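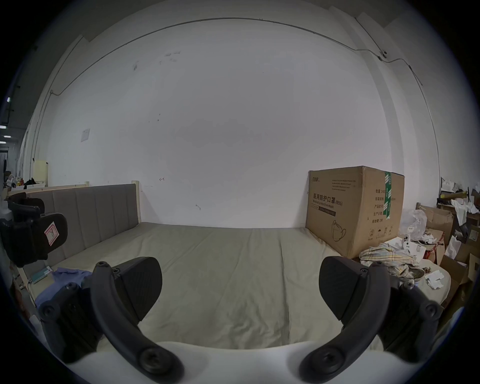 Derno is hiring one bench technician to look after hand-held grippers, and we would like the person who takes the job to distrust them a little. The tool is simple. Two thick black fingers on a white base, closed and opened by the operator's hand, with an angled pad at the end of each finger. Every finger has a round screw head down at the pivot just above the base and a smaller one up beside the pad, and those screws are most of the job. When a pivot screw backs out by a part of a turn, the finger still moves and the operator still feels a good grip. The pad just stops arriving where it arrived last week. We have thrown away a good deal of work over that, and we'd like to throw away less.

Bench Technician, Hand-Held Grippers
Location: Skovadton, on site
Reports to: Ladan Azimi, workshop lead
Start: April
Hours: full time, days, first shift begins Monday

What the job is

You will own the condition of our hand-held grippers. That means you receive them from the floor, check them, fix what needs fixing, and sign them back out. If you don't believe a gripper is right, it stays on your shelf. Operators will tell you it was fine an hour ago. They may be correct. It stays on the shelf anyway until you've checked it.

We have had a few maintenance systems in here over the years. The last one, Sollar, gave every tool a colored dot on a screen, and the dots were green for months while pads were coming off in people's hands. The dots were green when someone had pressed the button that made them green. We still pay for Sollar and you will still have to enter things in it, but the record we trust is the paper card that travels with the tool. Please be comfortable with a pencil.

A normal check

This is what we do now. You are welcome to argue with it once you have done it for 60 working days.

Wipe the fingers and base down first, including the hollow under the arch of each finger. Lint collects there, and bedding lint is the worst of it.

Open and close the gripper by hand, slowly, with your eyes on the pads. Both should travel the same distance. If one leads, stop and find out why before touching any screws.

Put a driver on each pivot screw and feel for movement. Don't tighten at this stage. Write down what you felt.

Do the same at the pad end. The small screws strip easily, and we have a jar of them to prove it.

Close the pads on the flat gauge and look at the light coming through. A thin even line is acceptable. A wedge of light means a pad has tilted or a finger has twisted, and it goes to the repair tray.

Tighten to the setting on the card. The setting on the card is lower than you will want it to be.

Open and close the gripper again. If it got stiffer, you tightened the wrong thing or tightened the right thing too far.

Each gripper gets this check after every six hours of use. It used to be once a week. We changed it after Golnar Tehrani, who runs the floor, brought back a week of sessions in which one pad had been leaning the whole time. The weekly check had passed it at both ends.

About threadlocker

Someone applying for this job is going to suggest threadlocker on everything. We tried it. It held the screws and it also crept into the pivot, and then we had fingers that moved in small jerks. We now use a tiny amount on the pad screws and none at the pivot. If you have a better answer, bring it, along with some account of how long you tested it. "I've always used it" does not count as an account.

The same goes for printed replacement fingers, magnetic pads, and the spring kit from Quách, which a visitor described to us as maintenance-free. We bought three of the kits. Two are in a drawer. The remaining one is on a gripper that comes in for maintenance.

The rest of the day

Not all of it is screws. You'll also

- keep the spares drawer in order and tell Ladan when something is running low, before it has run out
- mark worn pads with the date they came off and keep them for comparison
- go out to the floor when a gripper is reported as "feeling weird" and watch it being used before you take it away
- write up repairs in sentences that another person can follow
- train operators to do the wipe-down and to leave the screws alone

The last one is harder than it sounds. Operators are good with their hands and they all own a screwdriver. A finger that has been helpfully tightened in the middle of a session gives us two different tools under one number, and we find out much later, if we find out.

The floor is set up as ordinary living space: beds, sheets, cupboards, cloths, things lying where people leave them. Grippers get dropped on hard floors, caught in fabric and knocked against headboards. None of that is misuse. Please don't apply if you will want to write people up for it.

What we need from you

Four years of hands-on work with small mechanisms. We don't much mind which ones. Sewing machines, camera repair, bicycle hubs, prosthetics, printers and dental tools would all be good backgrounds. We have interviewed people with robotics on every line of the resume who could not tell us which way a left-hand thread turns, so the word by itself won't help you.

Good close-up eyesight, corrected or not, and patience for the same check many times over.

The habit of writing down what you found before you write down what you did about it.

Willingness to say "I don't know what caused this." We would much sooner read that on a card than a guess that sounds sure of itself.

What we don't need

A degree. A certificate from a course that lasted an afternoon. Programming experience, unless you enjoy it, in which case there are scripts around here that could use a critic. Passion for the future of automation. You can have that on your own time - the bench won't notice.

What we offer

A bench by the window, decent lamps, hand tools you get to choose, and a budget for replacing them. Regular hours. Paid time to test your own ideas, on condition that you write down the result when the idea fails. The pay range is posted in the hallway for everyone at Derno to read, and we will send it to you before the first conversation, so you don't have to sit through an interview to learn it.

We can't offer much of a ladder. This is a small workshop and the next job up is Ladan's, and she likes it. We can't promise the tool will look the same in two years either. The pad design has changed before and will probably change again, and every new version has arrived with a claim that it would need less looking after. Plan on being busy.

How to apply

Send a resume of no more than two pages and one short write-up of a fault you chased. Pick one that took you longer than it should have. Tell us what you checked first, what you were wrong about, and how you knew it was fixed. If you never did know, tell us that. Photos of your work are fine. Please skip the cover letter.

Ladan reads the applications and Golnar reads the ones Ladan likes. People we want to meet will be asked in for a paid half day at the bench. You'll get a gripper, its card and a tray of tools. The card may have a mistake on it.

Applications go to Ladan Azimi at the Derno workshop office, Skovadton. Questions about the work can go to her too, by phone, after 3 in the afternoon.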